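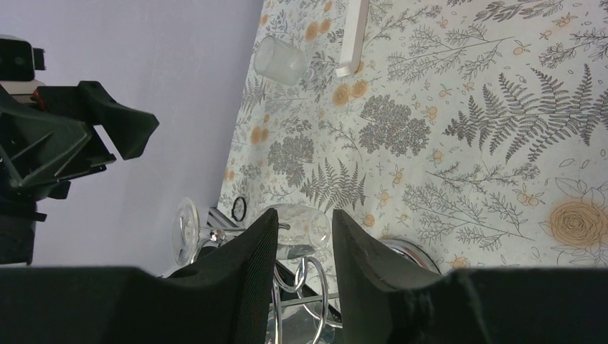

Dining room, Wiruswood House. Table with the plant-print cloth, lavender wall behind.

Wiruswood House - Annual Safety Walkthrough
Guest rooms, kitchen, dining room, laundry, outside areas
Month: August
Walked by: Dinesh Rao
Comments and follow-up: Divya Joseph
Floor area covered: 1,920 square feet

Marks used: OK, FIX (can wait for the next work day), NOW (handled before guests check in), N/A.

Items marked with a C were commented on after the walkthrough. Comments are printed under the item. Please don't write over the old ones, add yours below.

1. ENTRY AND HALL

1.1 Front door opens fully and latches - OK

1.2 Deadbolt turns from inside without a key - OK

1.3 House number readable from the street - FIX (C)
Divya: The climbing rose has grown over it again. Cut back the left side only. The right side is tied to the trellis and the ties are holding the gutter bracket in place until the gutter is done.

1.4 Hall clear to a width of 36 inches - FIX (C)
Dinesh: Clear except at the coat bench. With boots under it and an open door on the other side you have to turn sideways.
Divya: Bench is moving to the mudroom. The hooks stay.

1.5 Hall runner lies flat, no curled corners - NOW (C)
Dinesh: Corner nearest the stairs lifts when you walk on it. Taped for now.
Divya: Tape came up by the afternoon. I took the runner out and put it in the storeroom. We can live with bare boards.

1.6 Hall light works from both switches - OK

2. STAIRS

2.1 Handrail firm along its full length - FIX (C)
Dinesh: Firm at the top and middle. Bottom bracket moves if you lean on it. One screw is turning in its hole.
Divya: Longer screw, same gauge. If that doesn't bite, plug the hole and redrill. Check again two weeks after.

2.2 Treads sound, no loose nosing - OK

2.3 Nothing stored on steps - OK

2.4 Night light at top landing comes on in the dark - OK

3. GUEST ROOMS

3.1 Smoke alarm in each room sounds when tested - NOW (C)
Dinesh: All sounded except the back room. New battery did not help. The date on the rear says it is past its replacement year.
Divya: Replaced the same day and tested at 4:30 p.m. I wrote the install month on the rim in marker so it can be read without taking it down. We should do the others the same way when they come due.

3.2 Windows open and stay open - FIX (C)
Dinesh: Front room sash drops by itself. I would not let a child near it.
Divya: Front room window is locked shut until the cord is replaced. The room has a second window that opens wide enough to climb out of. I put a note inside the closet door, which may not be where people look. Moving it to the sill.

3.3 Outlets tight, covers not cracked - OK

3.4 Tall furniture strapped to the wall - FIX (C)
Dinesh: Wardrobe in the side room has a strap but it is fixed to plaster only.
Divya: Needs to go into the stud. Stud finder is in the kitchen drawer under the dish towels. Don't ask me why.

3.5 Exit plan posted on back of door - OK
The plan in the side room is faded. Reprint when convenient.

4. BATHROOMS

4.1 GFCI outlets trip and reset - OK

4.2 Hot water at tap not over the posted limit - OK (C)
Dinesh: Ran the tap for three minutes in both bathrooms before reading. Please do it the same way next year. Last year's sheet doesn't say how long the water ran and the numbers can't be compared.

4.3 Grab bar firm - OK

4.4 Exhaust fan pulls a sheet of tissue - FIX (C)
Dinesh: Downstairs fan runs but the tissue falls off.
Divya: Cover was packed with lint. Vacuumed, tested, still weak. I think the flap outside is stuck. Ladder job, add to the gutter list.

4.5 Mats have a non-slip backing - OK

5. KITCHEN

5.1 Extinguisher charged, pin in place, tag current - OK (C)
Dinesh: Tag 265. Needle in the green.
Divya: It hangs next to the stove. I'd like it by the door, so you aren't reaching past a fire to get it. New bracket ordered from Lernovell.

5.2 Range hood filter clean - FIX

5.3 Nothing that burns kept over the burners - OK

5.4 Refrigerator cord and plug not warm - OK

5.5 Knives in block or sheath - OK

5.6 Cleaning products on the high shelf, labels readable - NOW (C)
Dinesh: One spray bottle with no label under the sink. Clear liquid.
Divya: Nobody could say what it was, so it went to the county drop-off with the old paint. From now on refilled bottles get a label before they get filled. Applies to me too.

5.7 First aid box complete - FIX (C)
Dinesh: Short on burn dressings and the tweezers are gone.
Divya: Dressings bought. Tweezers are on the list. There is a pair in the upstairs medicine cabinet until then.

6. DINING ROOM

6.1 Table does not rock, leaves locked - OK
Check by pressing down on each corner in turn.

6.2 Cloth fits table, does not reach the floor - OK (C)
Divya: I want this item kept even though it passes. The long white cloth we use for holidays does reach the floor on one side, and people catch their feet in it. If the long cloth goes on, fold the extra under and clip it.

6.3 Chairs sound, no wobble at the back legs - FIX (C)
Dinesh: Two need glue. I turned them to face the wall so no one would use them.
Divya: A guest turned one back around at breakfast. Both are in the garage now. When a chair fails, please take it out of the room.

6.4 Candles in holders with a wide base, none left unattended - N/A
We have gone to battery candles. Leave the item on the sheet in case that changes.

6.5 No cords across the walking path - OK

6.6 Wall paint sound, no flaking at chair height - OK (C)
Divya: There's half a can of the lavender left in the garage, middle shelf. Stir it well before judging the color. It dries lighter.

7. LAUNDRY AND UTILITY

7.1 Dryer lint screen clean, duct clear to outside - FIX (C)
Dinesh: Screen clean. Duct has a sag behind the machine and I could feel lint in the low spot.
Divya: Andeo is booked to replace the flexible section with rigid. Until then the dryer is not to be run overnight or with the house empty.

7.2 Washer hoses not bulging or cracked - OK
Hoses are 9 years old according to the receipt taped to the wall. Plan to replace both next spring even if they look fine.

7.3 Electrical panel clear in front, door closes - NOW (C)
Dinesh: Ironing board and a case of paper towels in front of it.
Divya: Moved. I've put tape on the floor to mark the space. Nothing goes inside the tape, including things that are only there for a minute.

7.4 Panel labels match the circuits - FIX
Label says "porch" for a breaker that runs the freezer. Correct this one first.

7.5 Carbon monoxide alarm sounds when tested - OK

7.6 Water heater straps and relief pipe in place - OK

8. OUTSIDE

8.1 Steps and walk even, no raised edges - FIX (C)
Dinesh: One paver near the side gate has come up on the root side.
Divya: Lift, trim the bedding sand, reset. Do not cut the root without asking me.

8.2 Porch rail firm - OK

8.3 Outdoor outlets have covers that close - OK

8.4 Gate latch works from both sides - OK

8.5 Grill kept away from siding, gas off at the tank - OK (C)
Divya: Tank was off but the hose was lying against the burner box. Rerouted it.

8.6 Motion light over the parking area - FIX
Works, but it points at the neighbor's window. Turn it down and to the left.

NOTES FOR NEXT TIME

Dinesh: Start upstairs. I started at the front door and got to the bedrooms just as the rooms were being made up, so I had to go back for the window checks. Bring a flashlight that stands up by itself.

Divya: Keys to the storeroom and the panel closet are now on the same ring, green tag. The spare set is with Xia next door. Old sheets are in the blue binder. If an item is marked FIX two years running it goes to NOW on the third, whatever it is.

Open NOW items at the end of the walkthrough: none.
Open FIX items: go by the marks above. Initial and add the month when each one is closed.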